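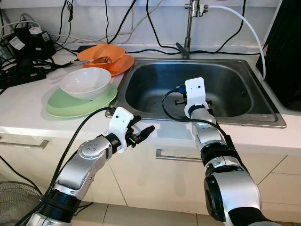

The sink, with the orange bowl and the green plate to the left of it.

The Orange Bowl
Short fiction, posted 10th November

My sister wanted the bowl back. That was the whole phone call, more or less. She asked how the new place was, she asked if the heat worked, and then she said, "You have my orange bowl," in the voice she used to use through the bathroom door when we were kids.

I said I had an orange bowl. I said it had a matching orange plate and I'd been eating my cereal out of the pair of them since March, so in the eyes of the law they were probably mine by now.

"The plate too," she said.

I should explain about the bowl. Our mother bought it at the big Brinness store out by the highway, the one with the escalator that only went up. She bought a whole stack of them in different colors and over the years we broke them all, one at a time, until there was just the orange. It isn't pretty. You could direct traffic with it! But soup tastes better out of it, and my sister knows that as well as I do, and when we cleared out the house in Hirnell I wrapped it in a sweater and put it in my own car while she was upstairs arguing with a mattress.

So I had it coming, I guess.

She said she'd be over at six. I looked at the counter. The bowl was sitting on its plate beside the sink with the long metal handle of something or other sticking out across it, and in front was my white bowl on the pale green plate, the one I got to replace the orange one in case this exact day ever came. I'd used it once. It's a perfectly good bowl and I can't stand it.

I had a plan by then, and the plan was the bus. The 137 goes right past Brinness, and if they still had the orange ones I could be home by five with a twin, and my sister could have whichever one she pointed at. I didn't even change my shoes.

They didn't have it. The man in housewares was very nice and took me to see a wall of bowls, gray and oatmeal and a kind of sad blue, and told me orange had been discontinued before he was hired. He'd never even seen one. I described it to him with my hands. He said I might try the Serra outlet - they get odd lots - so I walked over there along the side of the road with trucks going by, and Serra had a salad spinner and a great many candles.

I bought a candle. I don't know why. It was called Nuron, which I think was supposed to be a place, and it smelled like the inside of a new suitcase.

On the way home I practiced being a big person. I would hand it over at the door, maybe in a nice bag. I'd say it was always meant for her. By the time the bus let me off I was pretty moved by how well I was going to behave. 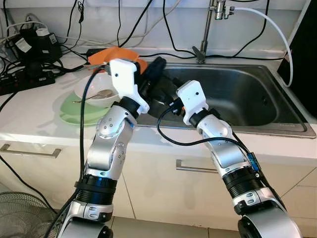 By the sink again, a bit of orange showing.

My sister was early. She has a key (my own fault), and when I came in she was in the kitchen with her coat on, looking at the faucet.

"Your sink's deep," she said.

"It's a good sink."

"Mom would have liked that sink."

That got us both, a little. Mom had a thing about sinks. The one in Hirnell was so shallow you couldn't get a pot under the tap, and for years she talked about a single big steel one the way other people talk about Italy. She had the money put away for it once, 310 dollars, and then the car needed something.

I held out the candle. My sister smelled it and made a face and put it in her pocket anyway.

"I'm making soup," I said, though I hadn't been.

She took her coat off. I found an onion and some carrots, and she chopped and complained about my knife, and we got to the part where somebody has to get out the dishes. Neither of us moved. Then she reached past me and took the white bowl, my terrible white bowl, and held it out for me to fill.

"Just for tonight," she said. "I'm taking it home after."

I gave her the bigger half of the bread. She ate the whole bowl without a word about how it tasted, and then she leaned over and stuck her spoon in mine.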